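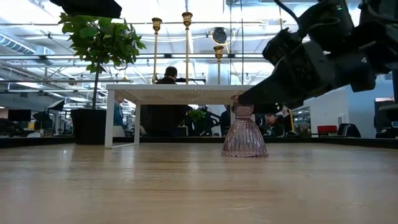

Gripper at the neck of the pink glass

January

Spent most of today on the approach planner again. The wrist was coming down at the right angle but the last bit of the move was jerky, and I had been blaming the controller for that. I logged the joint commands at 1000 Hz and plotted them against the planner output. The controller is fine. The planner was handing over a new path in the middle of the old one, and the two didn't match in velocity where they met. I made it hold the old path until the new one can be blended in. Twelve lines of code, most of them checks.

Perception next. The depth on the pink glass is bad, as expected. The points go straight through the neck and land on whatever is behind it. Golob, our segmentation node, still finds the outline in the color view, so I took the outline, assumed the thing is round, and fit an axis to it. That gives a grasp point on the neck without using depth at all, except for the height of the tabletop. The ribs around the base threw off the fit until I told it to ignore the lower part.

Lunch late. Read half of a 1991 paper on blending trajectories while I ate. It has the same fix I wrote this morning, with better notation.

After lunch I ran the new fit on the recorded set from Sundska. There are 1000 frames in it and 495 are glass. The bad ones are mostly where a bright ceiling light shows through the bell and Golob splits it in two. Need a merge step. I don't want to retrain for this.

Also lost an hour to the Wilden build. Somebody changed the message format for gripper force and the old logs won't replay. Wrote a small converter and put it in the tools folder. It should go in the main branch but I want to check it on the Grestilcombe logs first, they use the older timestamps.

Left to do: merge step, force limit for glass (still set for plastic cups), and move the blend time out of the code and into the config file. Started a long replay at six and went home.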